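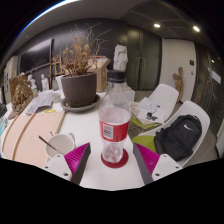 Our studio manager has decided we are Automating. I clean and reset the rooms at a rental studio, and since November I've also been "teaching" a system called Oltero, meaning I do my old job with a gripper in my hand, slower. The tables are the usual mess: a mug with the stirrer still in it, a bottle parked on a coaster, a dried plant that sheds if you look at it. I squeeze, I lift, I set down. Six rooms a shift used to be normal and now I get through two. My boss says my role is "evolving." Has anybody been through this, and did you still have a job at the end?
Asked by Drendeck, 17/04/2026

3 answers

Barken
Yes, and yes, sort of. I was in a parts warehouse. Five of us on the shift before the arm, two after, plus one guy whose title had the word "experience" in it. The arm did the easy bins. We got everything it dropped, all day long, which is more tiring than it sounds because the easy bins were where you used to rest. Get your new duties in writing, and ask whether the room target changes while you're recording. If they still expect six, that's a conversation for now.

Garba
robots cant do plants. you're fine

Estela Quiroga
I wouldn't bet the rent on the plant. Ask what happens to the recordings and whether teaching pays a different rate than cleaning. Mine did, but only after I asked, and they acted surprised that I had. Also switch hands. My thumb was useless by the second week and the form for that took longer than the thumb did.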